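## 4. Checking the alarm after a fuel mix-up

If you think the wrong fuel was put in the heater, do not light it. Close the tank cap and open two windows before you touch the Herley alarm.

1. Press and hold TEST until the lamp turns green.
2. Write down the sensor number. It must be lower than 489.
3. Leave the alarm in its bracket overnight.

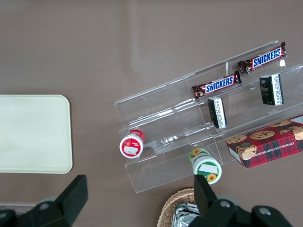
*Şükran Erdem*

4. In the morning, read the number again. If it has become higher, call the fire department from outside the house.

**Caution:** Never pour the suspected fuel into a drain. Keep it in the closed can, with a label.

**Note:** Alarms sold before December have no lamp. With these, please listen for 2 short tones.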